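Fui ver os robôs da Stisia (e fiquei mais tempo do que devia)

Prometi no boletim passado que contava como correu o dia aberto da Stisia, e cá estou eu, com a roupa ainda a cheirar ao café da máquina deles. Para quem chegou agora: a Stisia tem umas oficinas atrás da antiga estação, trabalha com automação para cozinhas e cantinas, e em fevereiro abriu as portas a quem quisesse espreitar. Inscrevi-me no próprio dia em que saiu o anúncio, claro. Éramos 21 no grupo das dez da manhã, entre gente da restauração, dois professores com ar de quem vinha tirar ideias para as aulas e uma senhora que me disse logo à entrada que só queria saber quando é que um destes lhe arrumava a loiça lá em casa. Simpatizei com ela imediatamente.

A visita começa por uma parte um bocado seca, uma sala com cadeiras e uma apresentação de slides sobre a história da empresa. Passo à frente. Depois atravessa-se um corredor (frio, levem casaco se forem à próxima) e chega-se à zona das demonstrações, que é onde toda a gente queria estar desde o início.

Havia três bancadas. A primeira era da Lurnement, que faz o software de planeamento dos movimentos, e ali via-se sobretudo ecrãs com linhas coloridas a simular trajetos. Interessante, mas confesso que me perdi quando o rapaz da bancada começou a falar de restrições cinemáticas. A segunda era um braço a empilhar caixas, muito rápido, muito barulhento, com uma rede de proteção à volta. Fez sucesso com os miúdos. E a terceira, a que me prendeu, era o projeto Ríos: um braço robótico a pegar em loiça numa mesa. Só isso! Pratos e tigelas, peças coloridas, daquelas que podiam estar em qualquer cozinha.

Eu sei que parece pouco. Uma pessoa vê vídeos de robôs a dar cambalhotas e depois mostram-lhe um braço a pegar num prato. Mas fiquei ali especada, e não fui a única. O prato é um objeto traiçoeiro para uma pinça de dois dedos, explicou a engenheira que estava de serviço: é largo, é baixo, está quase colado à mesa, e a única parte por onde se lhe pode pegar decentemente é a borda. Se os dedos descem um bocadinho ao lado, empurram o prato pela mesa fora. Se descem demais, batem no tampo. Nós fazemos isto a dormir, com uma mão e o telemóvel na outra, e nunca pensei no assunto até ver uma máquina a tentar acertar.
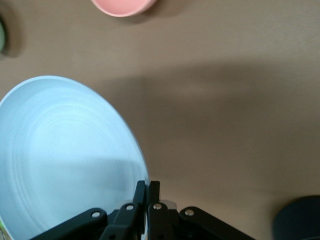 O que mais me surpreendeu foi a lentidão. A pinça aproxima-se da borda, para, corrige um nadinha, volta a parar. Dá vontade de ajudar, a sério, tive de meter as mãos nos bolsos. Perguntei se aquilo era sempre assim tão devagar e disseram-me que em modo de demonstração baixam a velocidade de propósito, para o público conseguir acompanhar. Mesmo assim contaram-nos que, na primeira semana do projeto, cada tentativa demorava 90 segundos, entre olhar para a mesa, decidir e mexer. Noventa segundos por prato! A minha avó lavava, secava e arrumava o serviço inteiro nesse tempo.

Também falhou, e gostei que falhasse à nossa frente. Uma tigela escorregou-lhe, rodou um bocado sobre a mesa e ficou torta, e houve um «oooh» coletivo como no futebol. Ninguém da equipa se atrapalhou. Puseram a tigela no sítio e recomeçaram. Segundo nos disseram, o Ríos já vai em 1000 tentativas gravadas, entre boas e más, e as más servem tanto como as outras para afinar o sistema. Mudam a posição das peças, trocam as cores, mexem nas luzes. As sombras, por exemplo, dão muito trabalho: o próprio braço tapa a luz do teto e, de repente, a mesa e o prato ficam com outro tom precisamente na altura em que a câmara mais precisa de ver bem. Nunca me tinha ocorrido que um robô pudesse atrapalhar-se com a sua própria sombra, mas faz todo o sentido.

No fim houve tempo para perguntas e a minha amiga da loiça (já éramos amigas por esta altura) lá fez a dela. A resposta foi cautelosa. Para casa, não há data nenhuma. Para cantinas, onde a loiça é toda igual e chega sempre da mesma maneira, a conversa já é outra, e andam em testes com a Fatatgate, que fornece refeitórios. Alguém quis saber de preços e aí a engenheira sorriu e mudou de assunto com muita elegância. Um dos professores perguntou pelos copos de pé alto, e a cara que ela fez respondeu por si.

Saí de lá quase à uma da tarde, cheia de fome e com um saco de pano que não precisava (vai para a coleção). Se tivesse de apontar um defeito à organização, era o tempo: sete minutos por bancada é muito pouco, e eu só vi bem a do Ríos porque fui ficando para trás, discretamente, até o grupo seguinte chegar. Sugeri que para a próxima deixassem circular à vontade e tomaram nota, pelo menos pegaram na caneta.

Ficaram de repetir o dia aberto antes do verão, com inscrição gratuita e grupos mais pequenos. Assim que souber a data ponho-a aqui no boletim. Se algum de vocês também lá esteve, noutro horário, escrevam-me a contar o que viram, que eu quero muito saber se a vossa tigela também fugiu. E quem for de carro que estacione do lado da estação, porque o parque da frente enche num instante e eu dei três voltas ao quarteirão antes de desistir.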